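Forum Comville > Cuisine et maison > Thé glacé maison : combien de temps au frigo ?

Chou74
31 mars 2024
Bonsoir à tous ! Depuis septembre je prépare mon thé moi-même (les bouteilles du commerce, à force, ça chiffre) et je me demande combien de jours vous le gardez. Chez moi, au bout de 3 jours, il devient trouble et un peu amer. Mon frigo est pourtant juste à côté de la table, alors je range vite, enfin, quand j'y pense...

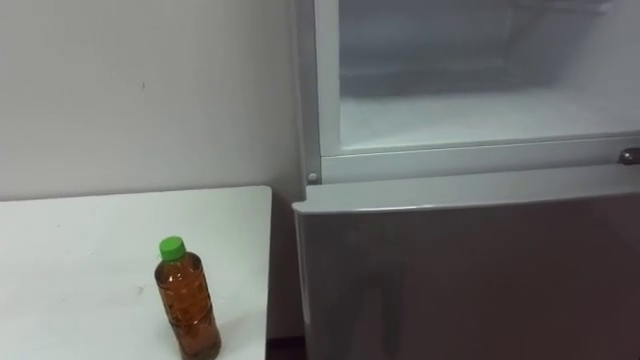 Je me suis aussi mis en tête d'en congeler une partie, puisque j'ai de la place en haut, mais ma sœur me jure que le goût s'en va. Vous en pensez quoi ?

Sakeletti
Coucou Chou ! Le trouble, c'est normal, le thé noir fait ça au froid et ça se boit très bien. Pour l'amertume, essaie l'infusion à froid, toute une nuit, tu verras, c'est le jour et la nuit ! Moi je le garde 7 jours sans souci.

ritavville
Sept jours, ah non, pas d'accord ! Sans conservateur, et sucré en plus, je jette au bout de trois. Par contre congeler, oui, mais en glaçons, et jamais une bouteille remplie à ras bord (j'ai épongé tout un tiroir, j'en ris encore).

Sakeletti
Le mien est sans sucre, ceci explique peut-être cela :)

Chou74
Merci à vous deux, vous êtes des amours ! Je tente les glaçons et l'infusion à froid dès ce soir, et je vous redis pour le goût.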